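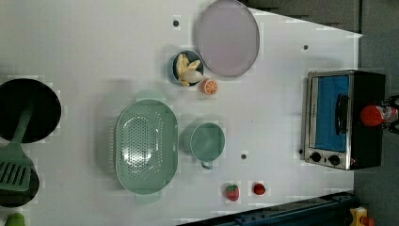

# Geteck to launch Vik streaming service in September

PLORKTHORPE, January 19, 2018 – Geteck said today that it will open its subscription streaming service, Vik, to customers in September. The service will carry films, drama series and documentaries, and will run on phones, tablets, smart TVs and web browsers.

Vik will start with a catalog of 4000 hours. Of the titles available on the first day, 98 are feature films that have not been offered on any subscription service before. Geteck has also ordered 20 original series, the first of which, a six-part crime drama called *Prernar*, finished shooting last month.

"We have spent two years buying rights and building the player," said Anselmo Cavalcanti, chief executive of Geteck. "The catalog is smaller than some people expected. We wanted titles we could keep for a long time, and most of our contracts run for five years or more."

Subscribers will be able to watch on two screens at once and download titles for offline viewing. There will be no advertising. Monthly and yearly plans will be sold, and prices will be published before sign-up opens. Customers of Geteck's existing film rental store will keep the titles they have bought and can use the same login for both services.

All original series will have subtitles and audio description from the day of release. Older titles will be added to the audio description list in stages.

"We tested the app with 82 households in Plorkthorpe," said Sigrun Kristiansen, head of product for Vik. "The search page was the main complaint, so we rebuilt it. Testing of the new version starts next month."

## About Geteck

Geteck is a film distributor and online rental company based in Plorkthorpe. It is privately owned.

## Press contact

Geteck Press Office, Plorkthorpe. Stills and a trailer for *Prernar* are available on request.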